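4. Recording demonstrations with the hand gripper

This section covers recording at a site away from the lab. It assumes the gripper has been charged and paired as described in section 3. For access to the Fidenham and Plutonton sites, contact Jayson Bautista. For storage and upload problems, contact Leonidas Alexiou.

4.1 Before you start

1. Check that the jaw pads are clean and seated flat. A pad that lifts at one end will change the grip from one episode to the next.

2. Wipe the lens with the dry cloth from the case. Do not use alcohol wipes – they leave a haze.

3. Squeeze the trigger fully and release it. Both fingers must close together and return to the open stop. If one lags, do not record. Send the unit back to Jinddale with a note.

4. Check free storage on the handset. A full session is 78 episodes and needs at least 40 GB.

5. Create a new session in the Panagiotou recorder and enter the site, the room and your initials. Room names must match the site list exactly, including capital letters.

Note: If the recorder shows error 147, the clock on the gripper and the clock on the handset do not match. Restart the gripper first, then the handset.

4.2 Mapping the space

The tracker needs a short mapping pass before the first episode in each room. Repeat it if furniture is moved or the lights are changed.

1. Select Map and hold the gripper at chest height with the fingers open.

2. Walk slowly past the work surface and along any passage next to it. Keep walls, door openings and ceiling lights in view. Long plain walls give the tracker little to hold on to, so do not point the gripper straight at one.

3. Return to your starting point and wait for two short beeps. One long beep means the pass has failed. Delete it and walk the route again.

Caution: Look where you are going and not at the handset. Stop well short of stairs and handrails. If the route passes a stairway, have a second person walk with you.

4.3 Recording an episode

1. Leave the everyday items on the table where they are, unless the task card says to move them. Cups, bottles, papers and small flat items all help the model learn to find the target among other things.

2. Read the task card and pick out the target before you press Record. For bottles, check that the cap is screwed down tight.

3. Take up the start pose beside the table with the fingers open and clear of every object. At a table next to a corridor, stand so that the tabletop is on one side of the view and the open floor on the other, as in the start pose below. Hold still for two seconds.

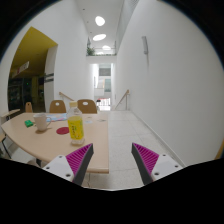
4. Press Record and carry out the task at normal speed. Move your arm, not just your wrist, and keep your other hand out of view.

5. Release the object, back away until the fingers are clear, and press Stop. Mark the episode Good, Failed or Discard. Keep failed grasps – they are used in training. Discard is for interruptions only, such as a person walking between you and the table.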